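Thursday, late, tea going cold

Finally got a proper day on the grippers! I've been promising Sioned since the start of April that I'd stop reading spec sheets and just try the things, so I shut the door at half past nine, got the toy food out and set to with both arms. The question is a dull one on paper: do we stay with the Landry fingers, the pointy ones, or pay for the Arnmont pair with the softer pads and the longer wait for spares?
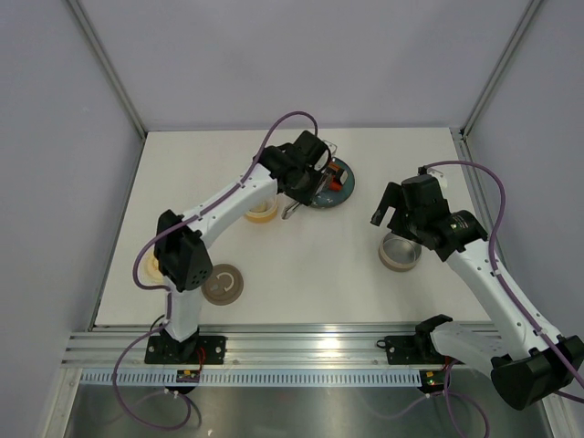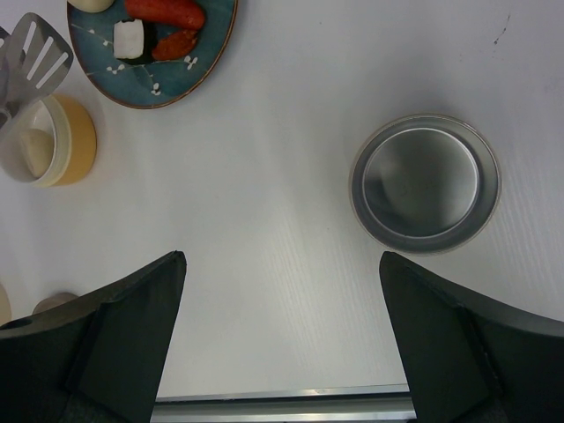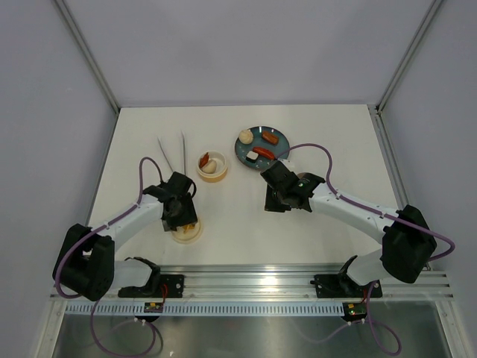
I did the Landry fingers all morning, 4 hours if you count the bit where I was hunting for a hex key (it was in my cardigan pocket). The sausages are easy. Anything long and squashy, you come down across the middle and close, and off it goes. The buns are horrible. They're round and a bit shiny, and if you come in even slightly off centre they roll away from you like a marble. I lost one under the bench and had to lie on the floor with a ruler.

Then the Arnmonts after lunch. Much kinder to the buns, I'll give them that, but so slow to open again - I kept starting to lift away while they were still holding on, and dragged a plate a good inch before I noticed. Ginevra says that's a setting. Ginevra says everything is a setting. She might be right, so I've written to Liliana to ask what speed she runs hers at.

Cameras too, since I was in there. The wrist view is lovely once you're close, you can really see where the tips are going, but I wouldn't want to drive by it alone, and with the fixed one I can never judge how high I am. I ended up flicking between them all afternoon and gave myself a headache. Thomas wants to try the Sterero camera, which has a wider lens and costs 237 quid, and I said let me finish one comparison before we start another!

Tally for the day: almost 200 grasps, and my scribbles for the last lot are barely readable because I'd swapped to a dying biro. I'll type them up tomorrow before I forget what 'B slp L' means. Bun slipped left, I think. Or lid.

I still need to redo the buns with the left arm, as I did most of them with the right, and ask Carmela if we can hang on to the Arnmonts for another 3 days. Bed now. My shoulders are killing me.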